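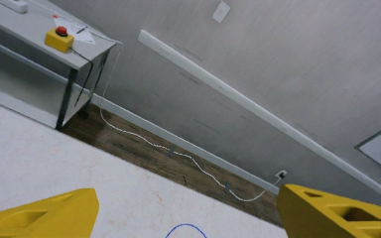 O que é uma bateria de armazenamento?

Uma bateria é um dispositivo que guarda energia química e a transforma em energia elétrica. As pilhas do comando da televisão fazem isso em ponto pequeno. As empresas de energia usam baterias muito maiores, instaladas em contentores metálicos e ligadas à rede elétrica. A Premer é uma dessas empresas. Foi fundada por Amna Ghauri e Hadi Rizk e tem sede em Lundbridge.

Porque é preciso guardar eletricidade?

A rede elétrica tem uma regra: a quantidade de eletricidade produzida deve ser igual à quantidade consumida em cada momento. Um painel solar produz mais ao meio-dia e não produz à noite. As pessoas, pelo contrário, acendem mais luzes ao fim da tarde. A bateria recebe a energia que sobra ao meio-dia e devolve-a quando faz falta. Chama-se carga à primeira operação e descarga à segunda.

As partes de uma célula

A unidade mais pequena de uma bateria chama-se célula. Cada célula tem dois elétrodos, o ânodo e o cátodo. Entre eles há um líquido ou gel, o eletrólito, por onde passam os iões. Um ião é um átomo, ou grupo de átomos, com carga elétrica. Há ainda o separador, uma folha fina com poros que impede os elétrodos de se tocarem. Se eles se tocassem, haveria um curto-circuito e a célula aqueceria demasiado.

Durante a descarga, os iões atravessam o eletrólito e os eletrões seguem por fora, através dos fios. É esse movimento dos eletrões nos fios que se chama corrente elétrica. Durante a carga, tudo se passa no sentido contrário.

Como se mede a energia

A energia de uma bateria mede-se em watts-hora (Wh). 1.000 Wh são um quilowatt-hora, que se escreve 1 kWh. Um aparelho com potência de 1.000 watts, ligado durante uma hora, gasta 1 kWh.

O módulo doméstico da Premer chama-se Drokedent e guarda 2 kWh. Pode alimentar um aparelho de 1.000 watts durante duas horas, se não contarmos as perdas. Na realidade há sempre perdas, porque uma parte da energia passa a calor. Para carregar totalmente o módulo é preciso fornecer-lhe um pouco mais do que ele depois devolve.

Quem trabalha na empresa

A engenheira química Mireille Yammine estuda os materiais dos elétrodos. Shabani Kaijage dirige os ensaios, nos quais as células são carregadas e descarregadas muitas vezes seguidas. Uma carga completa seguida de uma descarga completa é um ciclo. Num dos ensaios, a primeira célula parou aos 1.111 ciclos e a segunda aos 1.115.

O programa que decide quando carregar e quando descarregar chama-se Iyer. Consulta a previsão do tempo e o consumo dos dias anteriores.

O que acontece às baterias velhas?

Com o uso, uma bateria guarda cada vez menos energia. As baterias gastas não devem ir para o lixo comum. Devem ser entregues num ponto de recolha, de onde seguem para a reciclagem. Aí separam-se metais como o cobre, o níquel e o alumínio, que podem voltar a ser usados.

Última atualização: 2021-10-01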